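Povness Home Skills, Unit 6: Clearing the Bench

Last week we got as far as wiping down, so let's carry on with what lives on the bench and what's only visiting. Please be kind to yourselves here — we all have a favourite mug that never quite makes it home!

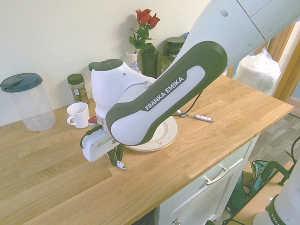
Plates and spoons go to the sink first, then mugs. Spice jars and pitchers can stay along the wall if you reach for them daily, and flowers may stay wherever you please (I'm soft on roses).

For next time, clear your own bench in 2 goes and jot down what crept back. Reading: Toltau booklet, page 26.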